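Visit to the Adden gripper lab, April

We got to Adden at 9 on Monday and spent the morning at the test benches. They had two grippers set up for comparison, the Trato and the Okafor, each run through 200 picks on the same arm. 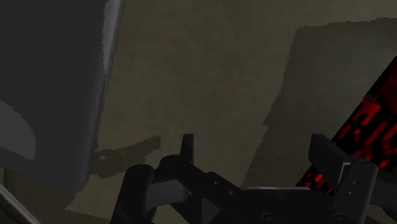
Simulation took up the rest of our visit. Every controller change is tried there before it goes near the bench. The wrist view gets the most use, with the black fingers spread open over a speckled beige surface. Shadows are rendered too, and the large one past the right finger is the kind that upsets Kemia's vision software. The log stood at 2,198 runs when we left, 39 of them with the newest controller. We asked for the Trato settings and will try them on our own arm.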